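Print | E-mail

Mumau Library Extends Evening Hours

The Mumau Public Library will stay open until 9 p.m. on weekdays beginning in September, its director said in an interview. "We had 198 written requests," the director said. "Most came from people who work days."
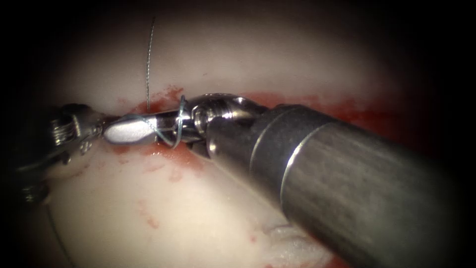
The change adds 3 hours to each weekday. Staff from the Belmonte branch will cover the desk. "The reading room seats 500, and it should be used," the director said.
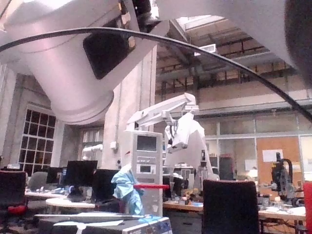 Borrowing and Renewals

Loan periods will not change. "Renewals may still be made by telephone," the director said.

Print | E-mail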